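원목이냐 무늬목이냐, 책상 상판 고민 끝에 적어보는 글
자유게시판 > 집꾸미기 | 조회 2308 | 댓글 8

결나그네
드디어 책상 바꾸기로 했습니다!! 7월 내내 상판만 들여다봤더니 이제 꿈에도 나뭇결이 나와요 ㅋㅋ
지금 후보는 두 개예요. 하나는 Skasten에서 나온 참나무 집성 원목 상판, 또 하나는 Triketti의 밝은색 무늬목 상판. 가격은 Triketti가 훨씬 착하고, 색은 둘 다 마음에 들어서 더 미치겠습니다.
제가 원래 결 보는 걸 정말 좋아하거든요. 곧게 쭉 뻗은 결도 멋있지만 저는 산처럼 솟거나 물결처럼 휘는 무늬결 쪽에 자꾸 눈이 가요. 커피 마시다가 멍하니 따라가게 되는 그런 거요. 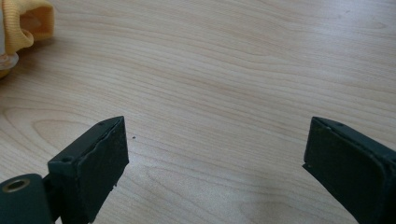
그래서 매장에서도 직원분이 곧은결을 권하시는데 계속 딴 데만 쳐다봤네요. 곧은결이 변형이 적다는 건 알겠는데, 매일 앉아서 보는 물건이면 일단 보고 있을 때 좋아야 하는 거 아닌가 싶고요.
방은 남향이고 창가에 붙여 쓸 거예요. 쓰시는 분들 경험담 좀 부탁드려요!

사포질중독
원목이요. 무조건 원목이요!
저는 Skasten 상판 몇 년째 쓰는데 컵 자국 생기면 사포로 밀고 오일 먹이면 끝이에요. 그날 저녁에 손바닥으로 쓸어보면 진짜 행복합니다. 무늬목은 껍질이 얇아서 한 번 파먹으면 답이 없어요.

도토리책방
윗분 말씀 반은 동의하고 반은 반대요.
사포질을 즐기는 분이면 원목이 맞는데 대부분은 안 하잖아요 ㅎㅎ 제 동생이 원목 사놓고 오일을 한 번도 안 발라서 지금 창가 쪽만 허옇게 떴어요. 저는 무늬목 쓰고 물걸레로 슥 닦고 삽니다. 아직 멀쩡해요.

결나그네
오 저는... 사포질을 안 할 것 같은 사람입니다 ㅠㅠ
근데 오일 바르는 건 좀 해보고 싶기도 하고요. 냄새는 심한가요?

사포질중독
Truteler 하드왁스 오일 써보세요. 창문 열고 하루 두면 저는 괜찮았어요. 얇게 바르고 남은 건 꼭 닦아내시고요. 두껍게 바르면 끈적해져서 책이 들러붙습니다(경험담).
아 그리고 오일 닦은 천은 뭉쳐서 버리지 마세요. 열이 나서 불날 수 있어요. 펼쳐서 밖에서 말리거나 물에 적셔서 버리세요.

mok_su26
목공방 다니는 사람인데 결 이야기가 나와서 신나서 로그인했습니다!
통나무를 접선 방향으로 켜면 나이테가 비스듬히 잘리면서 산 모양이나 타원 모양이 나와요. 이걸 판목이라고 하고, 나이테랑 90도에 가깝게 켜면 곧은 줄무늬가 나오는 정목이 됩니다. 글쓴님 취향은 완전 판목이네요.
원목 판목은 넓은 한 판일수록 휘기 쉬워요. 그래서 무늬결이 크게 흐르는 걸 원하시면 안정적인 바탕재에 무늬목 붙인 쪽이 꽤 좋은 선택입니다. 집성 원목은 좁은 판을 이어 붙이니까 결이 중간중간 끊겨 보여요.

결나그네
헐 집성이면 결이 끊긴다는 생각을 못 했어요!! 그거 듣고 Skasten 사진 다시 보니까 정말 줄줄이 나뉘어 있네요. 갑자기 마음이 확 기웁니다.

사포질중독
저는 그 끊기는 맛도 좋던데요. 판마다 색이 조금씩 달라서 오히려 심심하지가 않아요. 큰 무늬는 금방 질린다고 봅니다.

반박자느림
질린다는 건 사람마다 다르죠. 저는 Egan 식탁 큰 무늬로 쓰는데 볼 때마다 새로워요. 앉는 자리마다 결이 다르게 보여서 식구들끼리 자리싸움도 합니다 ㅋㅋ
대신 한 가지만 확인하세요. 무늬목이라고 적어놓고 나무 무늬 인쇄한 필름인 제품도 있어요. 상세페이지에 천연 무늬목인지, 두께가 얼마인지 꼭 물어보시고요. 인쇄는 똑같은 무늬가 반복되는 경우가 많으니 넓게 펼쳐놓고 보면 티가 나기도 해요.

mok_su26
윗분 말씀 중요합니다. 마구리, 그러니까 상판 옆면도 보세요. 윗면 결이 옆면으로 자연스럽게 넘어가면 원목이고, 띠를 따로 둘렀으면 무늬목이나 필름일 가능성이 높아요. 남향 창가면 천연 나무는 어느 쪽이든 색이 변하니까 처음 몇 달은 키보드 매트 위치를 가끔 옮겨주세요. 안 그러면 매트 자리만 네모나게 남습니다.

결나그네
다들 너무 감사해요! Triketti에 두께 문의 넣어놨고 답 오면 여기 댓글로 달게요. 샘플 조각도 보내준다고 해서 신청했어요. 사포질중독님, 샘플에 오일 발라봐도 되나요? 표면이 이미 마감된 거라는데...

사포질중독
마감된 거면 안 먹어요. 그냥 위에서 겉돌아요. 정 발라보고 싶으시면 자투리 원목 하나 사서 발라보세요, 도마만 한 걸로요. 그러다 원목으로 넘어오시는 겁니다 ㅎㅎ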